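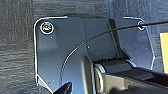
Cable dressing on wrist-mounted kit: what does your site rule say?

nhirvonen
We're rewriting the Fisell cell procedure and I want one line on loose cable at the wrist. The draft says "secured every 8 cm, no free loop past the last joint". Two of the techs say that is too strict for thin camera leads.

wanyama_mk
Too strict, yes. A thin lead needs some slack or it fails at the connector. At Lovton we had a 19 cm limit on any free length and that was fine.

Drutora
Disagree. A free loop will find a pinch point sooner or later. If it crosses a hinge it should be clipped on both sides.
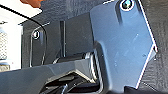

Page last changed: Sat 11 June

nhirvonen
Second view of the same sort of run. Thin black cable, curves round the bracket and drops out of sight near the bar. Would you pass it?

Drutora
Not from a photo. I can't see where it goes after that. Move the wrist to both end stops at slow speed and watch it, power locked off before anyone puts a hand in.

wanyama_mk
Agree on the end stops. I still wouldn't put a clip spacing in the rule. Say "no contact with moving parts over full travel" and let the tech decide.

nhirvonen
An auditor can't check "let the tech decide". I need a number.

wanyama_mk
Then put the number on the inspection instead. We check ours every 345 hours and sign the sheet. Mwajuma Kioko wrote it up in January, I'll send you the form.

nhirvonen
Please do. I'll keep the 8 cm in the draft until I've read it.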